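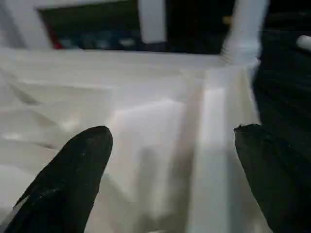
I have been putting off sorting the linen closet since January, and this weekend I finally ran out of excuses (and out of clean pillowcases I could find). So out it all came! Towels, sheets, a tablecloth my aunt sent from Bragança that I'm scared to use, and 9 washcloths I'd swear I never bought.

My big decision was plastic over wicker. I love how wicker looks, I really do, but it snags everything. White plastic wipes down with a damp cloth and that's that. The only annoying part is the molded ridges and grooves, where lint settles in and stays put. An old toothbrush and a drop of dish soap gets in there pretty well, and then I rinse the whole thing in the tub.

My neighbor Rosário Brandão rolls her towels, and I've always folded mine flat, so I gave her way a try. I'm a convert! Six bath towels on one shelf, and I can pull one out without the rest sliding onto my feet.

Sheets are next. I stuff each set inside one of its own pillowcases, fitted sheet and all, and I refuse to learn how to fold a fitted sheet at this point in my life. The beach towels still need a home, so for now they're on the guest bed.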